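4. Montar y nivelar la mesa Sturau

A estas alturas ya deberías tener el tablero boca abajo sobre una manta y las patas sin embalar. Yo la he montado ya varias veces (la mía y la de mi hermana) y te lo cuento tal como lo hago.

1. Presenta cada pata en su esquina y mete los tornillos a mano, sin apretar.
2. Comprueba la escuadra midiendo las dos diagonales. Tienen que dar lo mismo; yo admito 2 mm de diferencia, no más.
3. Ahora sí, aprieta con la llave, siempre en cruz.
4. Dale la vuelta entre dos personas — ¡pesa más de lo que parece!

Precaución: no la arrastres nunca apoyada en una sola pata.

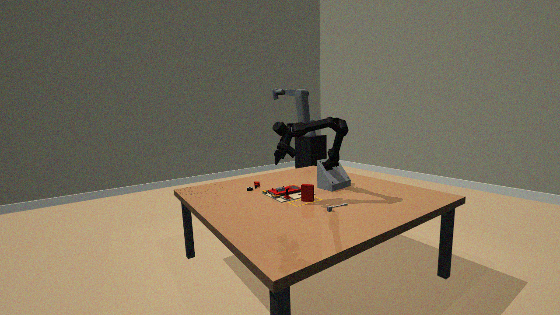 Última modificación: lunes, 17 de junio

5. Pon el nivel en el centro y gira los pies regulables hasta que deje de cojear.
6. Espera aproximadamente 20 minutos y repasa los tornillos, que siempre ceden un poquito.

Nota: si el suelo es de tarima, pega fieltros antes de nivelar. A mí se me olvidó y tuve que empezar otra vez.

Para el aceite de acabado uso el de Tzanetos, una capa fina con trapo de algodón y lijado suave de grano 300 cuando seca. Lo explico en la sección 5.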